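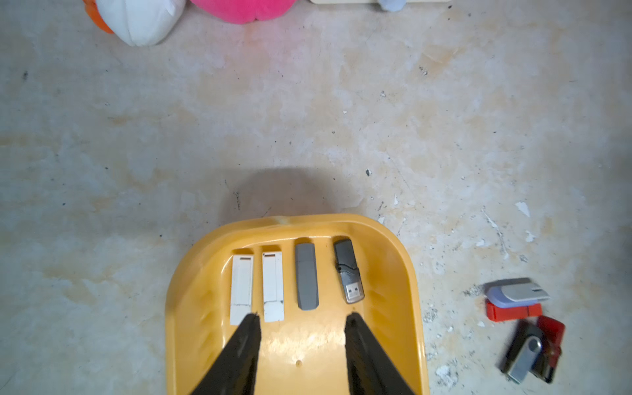 Wrist view, four sticks along the back of the tray and more on the floor to the right

Home Forums Members Search Log in

Posted in: Manipulation > Teaching by demonstration
Last updated: August 2018

Tray task, two arms: where do you start the demo?

bello_amadi
I'm recording demonstrations for a sorting task. USB sticks go from the floor into a yellow tray and get lined up side by side along the back edge, long way front to back. Two arms on one rail, driven by remote control with a pair of Jomover leader arms, one in each hand. Wrist cameras on the arms plus one fixed view.

I have 73 demos so far and I've changed my mind twice about how to do them. The sticks aren't all the same. Some are plain capped rectangles, one has a tapered end, some are the swivel kind with a metal cover. The plain ones are easy. The swivel ones turn in the gripper if I grab too close to the pivot.

What I want to know is whether each demo should be one stick (approach, pick, place, back off) or the whole tray from empty to done. The whole tray takes me long enough that my hands get tired and the last placements are worse than the first.

ketteringwheel
One stick per demo. You can always string them together later. If you record the whole tray and fumble stick number five you've either got to throw out four good ones or keep a fumble.

plumbline
Disagree. If you only record single sticks you get a policy that can place a stick and has no idea what to do next. The row matters here. Where the second one goes depends on where the first one ended up. Record the whole thing, mark the start and end of each pick while you go, and cut it afterward if you need to. Madetti has a foot pedal input for that.

bello_amadi
I do have Madetti but haven't set up the pedal. Does the marker land when you press or when you release?

plumbline
Press. There's a setting for an offset in milliseconds. Mine is at 600 because I'm slow with my foot.

ezeani
I ran something close to this last December with batteries in a box. Whole-sequence demos only. It did learn the order but it also learned my pauses. I had a habit of stopping over the box before lowering, and the arm stopped there too, sometimes for good. If you go with whole trays, keep your hands moving or trim the dead time.

ketteringwheel
That's my point though. Short demos, fewer pauses.

ezeani
I had the pause in my short ones as well. It's a driving habit. Length had nothing to do with it.

bello_amadi
I pause before lowering too. I went back through a few and it's in nearly all of them. I'm trying to see past the gripper fingers on the wrist view, and they cover a good part of the near side of the tray.

marrowfield
Are you driving from the wrist view or looking at the arms directly?

bello_amadi
Both. I look at the arms for the big moves and at the screen for the last bit.

marrowfield
Then you're using information the policy may not have. I'd pick one and stick to it. When I teach by remote control I put a cloth over the side of the cell so I can't see in, and drive from the camera feeds only. The demos are slower and uglier but the robot can see everything I based a decision on. When I look directly I get smooth demos that don't train well.

plumbline
I've heard this a lot and I don't fully buy it. A fixed camera with a decent angle shows more or less what you'd see standing there. Depth is the part you lose. Can you post what the fixed one sees?

bello_amadi
Sure. The tray is at front left and the right arm works the open floor next to it. Walls are papered.
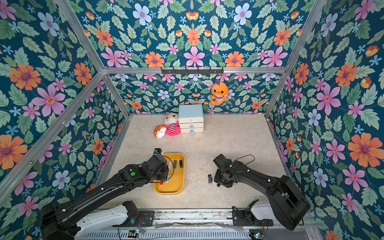
I keep the left arm over the tray as much as I can and use the right one for the floor, so there's less reaching across. My rule so far is that the left hand does anything inside the tray, including straightening. The trouble is that when both hands are busy I stop paying attention to one of them and it drifts. The drift ends up in the recording.

ketteringwheel
Why two arms at all? One could do it.

bello_amadi
One could. The next task needs two and I'd like to use the same setup for both.

marrowfield
The drift is worth fixing before you record more. Park the idle arm. Pick a rest pose, go there every time, and leave that leader on its stand until you need it. I did 19 demos without a rest pose once and binned every one.

rooksgate
Has anyone suggested moving it by hand? For the straightening part I mean. You hold the wrist and guide it with the motors slack. I get a much better feel for contact that way than with a leader arm, where I can't feel the stick touching its neighbor.

plumbline
Then your hands are in the fixed view and in the wrist view. You'd be training on pictures of somebody's hand.

rooksgate
You replay it afterward and record the cameras on the replay. Guide once, put the sticks back where they were, play it, record that.

plumbline
Putting loose sticks back exactly where they were is the hard part. A few millimeters off and the replay closes on nothing.

rooksgate
For picking from a pile, yes, I agree. For straightening inside the tray I had no trouble. Tape marks, then peel them off before the replay.

ezeani
I'd stay with remote control for the whole thing. Mixing two ways of teaching gives you two speeds. My hand-guided motions were half the speed of my remote ones and the arm would change pace in the middle of a job.

bello_amadi
OK. Plan for the next batch: whole tray, pedal markers, rest pose for whichever arm is idle, cloth over the side. Leaders only for now. I'll spread the sticks out at the start, and add piles once the spread-out version works.

ketteringwheel
Don't put the piles off too long. If the first 2000 demos are all spread out it'll be bad at piles no matter what you add.

bello_amadi
I won't get anywhere near 2000 before I start on piles. My wrists wouldn't last.

marrowfield
Raise the leaders so your elbows are supported. The Jomover stands are too low for a normal desk. I have mine on two thick books each.

plumbline
Vary the order too. If the white ones always go in first it'll wait for a white one.

bello_amadi
Good point, I've mostly been taking the easy ones first. I'll shuffle them before each run. Pedal gets wired up tonight.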